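Kitchen tips from the Coppens open day

Went to the robot open day at Coppens in October, mostly for the free coffee. Came home with a page of notes for the kitchen. Typing these up fast, dinner's on.

Plates first. Necati Avcı ran the demo table and says the arms do much better when the plate goes down before anything else and stays put. Same at home. Set the plate, then bring the food to it. I always did it backwards, cookie in one hand, hunting for a plate with the other.

Iced cookies: let the icing set overnight. Not 21 minutes, overnight. Pick up by the sides, never the top. Light grip. If you're leaving fingerprints you're squeezing too hard.

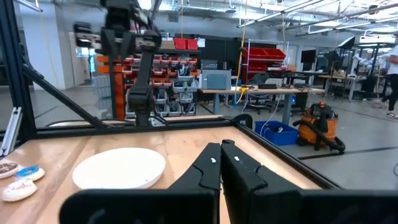
Don't stack iced ones either. Single layer, bit of space between, wax paper if you absolutely must go two deep.

Small parts bins. Want these so bad. Screws, picture hooks, cup hooks, fuses, all in there own little bin with the label on the FRONT. I got 35 of the cheap ones for the garage and filled them in one evening. Heavy stuff on the bottom rows.

Shop vac: empty it before it's full, knock the filter out outdoors. Coil the hose loose, a tight coil cracks it.

Cords. Someone asked about cords over a workbench, Necati said drop them from above if you can, keeps the top clear. Did mine with two ceiling hooks and a velcro strap. Don't overload teh outlet.

Crumbs on a wood table, dry brush first, then a barely damp cloth, wipe with the grain.

Next open day is at Brastby, 10 am start, go early for parking. Will add the jar lid tip when I find my other page of notes.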